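Hastilberg Student Robotics Club
Flolier Rover: Set-up and Operating Guide
Section 6: Outdoor Road Runs

Revision of 11/14/18. Replaces the loose sheets issued in October.

6.1 Scope

This section applies to all runs of the Flolier rover on paved roads outside the club workshop. Indoor trials are covered in Section 4 and the Clavasness competition course in Section 8. Members must have signed the workshop register and completed the stop-button check with a supervisor before taking part in an outdoor run.

A road team consists of a driver, a spotter and a recorder. The driver may not act as recorder. Questions about this section should be addressed to Duván Bermúdez, Outdoor Runs Supervisor.

6.2 Before leaving the workshop

1. Charge the main battery to 100 per cent. Do not begin an outdoor run on a part-charged battery, even for a short test.

2. Fit the outdoor wheels. Tighten each wheel nut by hand, then with the short spanner in the Salazar tool case.

3. Check that both front body panels are closed and that the catches are flush.

4. Wipe the camera cover with the dry cloth supplied. Do not use paper towels or window cleaner.

5. Switch on the rover and the handset, in that order. Wait for the steady green light on the handset.

6. Press the red stop button on the handset. The wheels must lock at once. Repeat the test with the stop button on the rover body.

CAUTION: If either stop button fails to lock the wheels, the run is cancelled. Label the rover "Out of use" and inform the supervisor.

6.3 Setting the speed limit

7. Open the Limits page on the laptop and select Road.

8. Enter 14 in the box marked Top speed (per cent). This value applies to all student runs. Higher values may be entered by a supervisor only.

9. Enter 300 in the box marked Run length (metres). The rover will come to a halt when this distance is reached.

10. Press Save, close the page, open it again and confirm that both values have been kept.

Note: Laptops with software older than version 46 do not keep the run length after a restart. Enter the value again each time.

6.4 Placing the rover

11. Walk the whole route before the rover is put down. The spotter should look for loose rubbish, gateways, drain covers and broken edges, and should report these to the driver aloud.

12. Place the rover on the road surface with all wheels clear of the kerb and gutter. Point it along the straight part of the route.

13. The spotter stands level with the rover on the traffic side, wearing the yellow vest. The recorder stands behind.

CAUTION: Do not start if a vehicle, cyclist or animal is on the route. Wait until the road is clear in both directions.

6.5 Checking the forward view

14. Open the Camera page and select Front. Wait for the picture to settle.

15. Check that the road fills the lower part of the picture and that its far end can be seen. A small corner of the front body at the bottom left is acceptable, and will look blurred at this distance. If it reaches the middle of the picture, loosen the camera bracket and turn it slightly to the right.

16. Compare the view with what was found on the walk. Where there is rubbish at the foot of a wall, such as the white heap on the right of the route, the driver must choose a line that leaves plenty of room. Note also any gutter strip with dirt and stones on it, and the point at which the road bends.
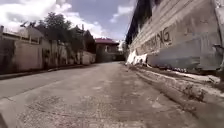 6.6 Starting the run

17. The driver calls "Ready". The spotter and the recorder each answer "Clear". If either answer is missing, the driver does not start.

18. Push the left stick forward gently and hold it. Steer with the right stick only.

19. Release both sticks before any bend. Resume when the spotter has passed the bend and called "Clear" again.

20. At the end of the run, press the stop button on the handset, then switch off the rover at the body.

Note: Cracked or patched paving may cause the rover to pull to one side. Correct with small movements of the right stick.

6.7 Records

21. The recorder enters the route, the names of the team and the battery reading in the run book before the rover is carried back.

22. Copy the camera file to the club drive under the route name. Do not rename files already stored there.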